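Ticket: Station 2 – rechter Arm bleibt über dem Ofen stehen
Bereich: Spüle und Ausgabe, Teeküche Flalton
Status: in Beobachtung
Priorität: mittel
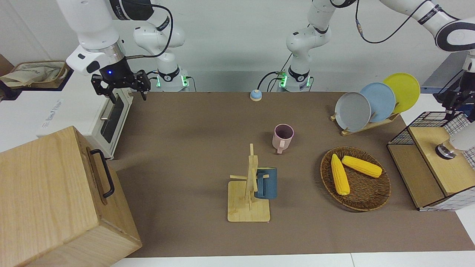 Station 2 mit beiden Armen, rechter Greifer über dem Tischofen.

Meldung (Frühschicht, 6:40 Uhr)
Der rechte Arm hält über dem Ofen an und macht nicht weiter. Die Ringe an beiden Sockeln leuchten grün, am Bedienpult steht keine Störung. Der Greifer ist offen. Nach einem Neustart des Programms läuft der Arm wieder, aber nach einigen Durchgängen kommt der gleiche Halt. Wir haben in dieser Zeit die Tassen von Hand aufgehängt.

Rückfrage Technik Porell
Bitte angeben, bei welchem Schritt der Halt passiert und ob vorher etwas am Tisch umgestellt wurde. Bitte auch den Wert für die Wartezeit aus dem Menü „Ablauf“ abschreiben.

Antwort Frühschicht
Der Halt kommt immer beim Übergang von „Ofen“ zu „Tasse“. Die Wartezeit steht auf 20 Sekunden. Umgestellt wurde der Tassenbaum, er steht jetzt weiter vorne, damit man von der Bedienseite leichter an die Tassen kommt. Die Spätschicht hat das so gewünscht. Das Tellergestell und der Korb mit den Maiskolben sind nach unserer Kenntnis an ihrem Platz geblieben.

Analyse Technik Porell
Protokoll der letzten 200 Durchgänge ausgelesen. In 11 Fällen hat der Arm auf eine Freigabe gewartet, die nicht gekommen ist. Die gespeicherte Position des Tassenbaums stimmt nicht mehr mit der wirklichen überein. Das Programm sucht ihn am alten Ort, findet ihn manchmal noch am Rand des Suchfeldes und manchmal nicht. Wenn nicht, wartet es ohne Meldung. Dieses zweite Verhalten ist ein Fehler in der Software und wird an Brirard weitergegeben.

Maßnahmen
1. Position des Tassenbaums neu eingelernt, Suchfeld nach vorne vergrößert.
2. Nach Ablauf der Wartezeit erscheint jetzt ein Text am Pult: „Tassenbaum nicht gefunden“.
3. Kabel am rechten Handgelenk geprüft, kein Befund.
4. Testlauf mit 600 Durchgängen beantragt, bitte über Nacht.

Nachtrag Frühschicht
Eine Bemerkung, die vielleicht nicht direkt zum Fehler gehört. Seit Februar ist bei uns eine Person weniger am Tisch, weil die Arme das Einräumen machen. Diese Person ist jetzt in der Ausgabe, und dort ist es gut so. Aber wenn der Arm steht, fehlt am Tisch die Hand — und wir müssen jemanden von der Ausgabe zurückholen. Für uns ist deshalb eine klare Meldung wichtiger als eine höhere Geschwindigkeit. Wir möchten auch wissen, welche Sachen wir selbst verschieben dürfen. Früher hat jeder den Tisch so gestellt, wie es für ihn bequem war.

Antwort Technik Porell
Verstanden. Verschieben ist erlaubt, danach bitte am Pult „Tisch neu erfassen“ wählen. Die Anleitung von Şimşekoğlu beschreibt das auf der letzten Seite, wir legen einen Ausdruck an die Station. Die Einweisung für die Spätschicht wird nachgeholt.

Offen
Rückmeldung von Brirard zum Warten ohne Meldung. Testlauf noch nicht gestartet. Das Ticket bleibt bis zum Ergebnis offen.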